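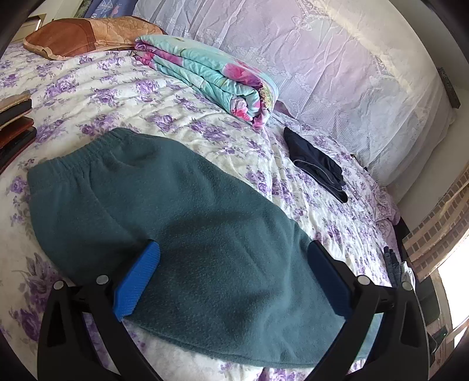
Figure 4.1 A fleece garment with a gathered, elasticated waistband. The surface has begun to pill.

Chapter 4: Knitted Pile Fabrics

Fleece is a knitted fabric with a raised surface. Most of it is made from polyester, although cotton and blended versions are common in sweatshirts. This chapter covers how the pile is formed, how the fabric wears, and how it should be cut and sewn.

The knitted cloth passes over rollers covered in fine wire. The wires pull fibers out of the yarn, and a shearing blade trims them to an even height. Air held between the fibers slows the loss of heat.

Pilling begins when loose fibers rub together and tangle into small balls. The Tirkdale mill tested 80 samples of brushed fleece, rubbing each one for 4,000 cycles. Samples knitted from short fibers pilled first. Section 4.3 returns to these results.

Before you start, review knit structures in Chapter 3. You will need a hand lens and a scrap of fleece at least 200 mm long.

Comments

Purba, 2 Sep 2023
Is the hand lens in the kit list? I couldn't find it.

Amirul Govindasamy
It's on the second page of the list, under measuring tools.

Lodivwood
Section 4.3 won't open on my tablet. The other sections load fine.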